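How to Move a Packing Bench from Hand Work to a Pair of Arms

By Naomi Makori

These are the steps we used at Huden when the fruit bagging bench at our Flulcombe site went over to two arms. The bench used to be staffed by two people per shift. It is now looked after by one person, and the other has moved to checking and dispatch. If you run a small packing room, most of this should carry over.

Step 1. Write down the job as it is done now.
Stand at the bench for a full shift and note each thing the packer does. Include the parts that aren't in the work instruction. Our sheet said "pick fruit, place in bag, close bag." Bakari Lukumay, who had the bench for years, also opened the bag with his thumb, turned soft fruit over to look for bruises, and moved stems out of the way. Those three things took more planning than the picking did.

Step 2. Decide what stays with a person.
We kept bruise checking and bag closing by hand. The arms pick from a bowl or plate and put fruit in the bag. Put this in writing before the arms are switched on, and let the packers read it and correct it.

Step 3. Practice with model fruit first.
Use pieces of different shapes and sizes. Smooth round ones are easy to understand and teach you very little, so add a bunch of grapes and something lumpy. Keep the bag and the dish in the practice from the first day.
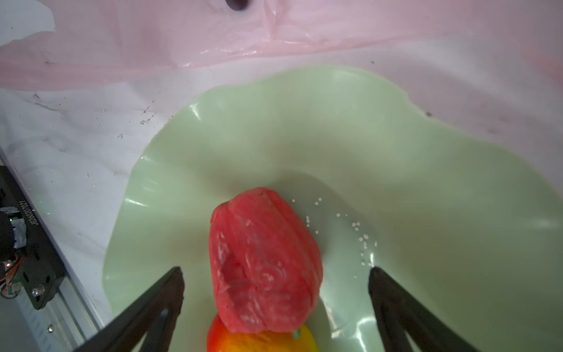
Run the practice set until the packers are tired of it. We logged 324 picks before anyone discussed real stock. Atieno Lukumay wrote down every drop with a short note on which fruit it was and which arm had it. Keep that log on paper next to the bench, where the next shift will read it.

Step 4. Set the starting position.
Both arms should begin each cycle apart, with the dish between them and the bag within reach. Mark the dish position on the tabletop with tape. If the dish has been moved for cleaning, put it back on the tape before you press start.

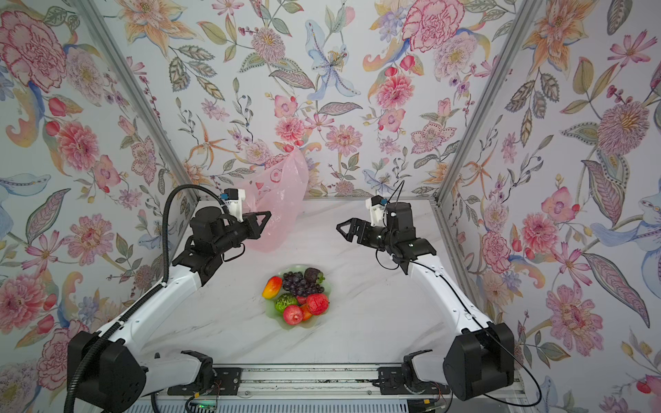 Do packers need to know how to program to look after the arms?

They need to know how to start, pause, stop and reset them, and how to write up a fault. Our training takes one morning. Changes to the program go to Njoroge Makori in maintenance, and he asks for the log before he changes anything.

Step 5. Train on stopping before you train on starting.
Each person should press the stop, clear the dish, and restart from the marked position, with someone watching. Hands stay out of the work area until the arms are paused. Do this again after any long break from the bench.

Step 6. Deal with the bag.
Thin plastic folds over on itself and the opening closes up. Open each bag wide and lay it flat before the cycle. Check that no loose edge is lying over the dish.

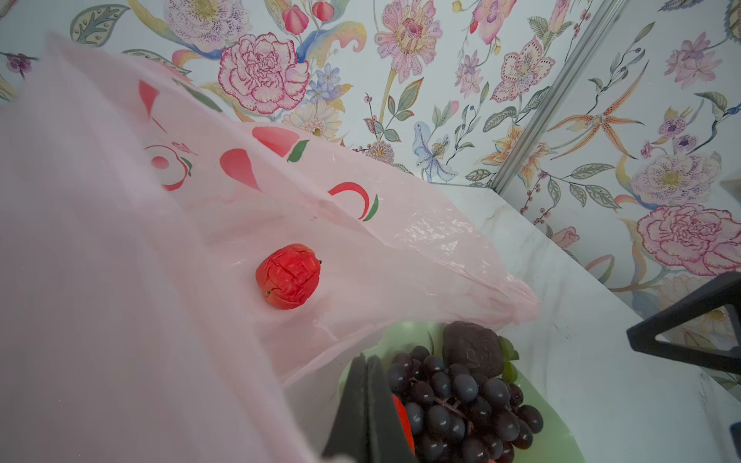

If a piece goes in badly, pause and fix it by hand. Don't let the cycle run on to see what happens. We lost a lot of time in January that way.

Step 7. Rewrite the job descriptions.
Do this in the same month the arms go in. The person at the bench now spends more time watching and less time lifting, and several of our packers found that harder on their concentration. We rotate every 2 hours. Pay grades were agreed with Faraji Ogola before the change, and the new fault-logging duty was counted as a skill.

Step 8. Review after 200 bags.
Read through the log with the people who wrote it. At our review the packers asked for a lower stool, a brighter lamp and a second stop button on the dispatch side. All three were fitted the following week.

Related pages
Fault log sheet for bench 821
Setting up a rotation on a two-person shift
Magesa: moving packers into dispatch
Cleaning the Udico bench at end of shift
What to cover in a one-morning training session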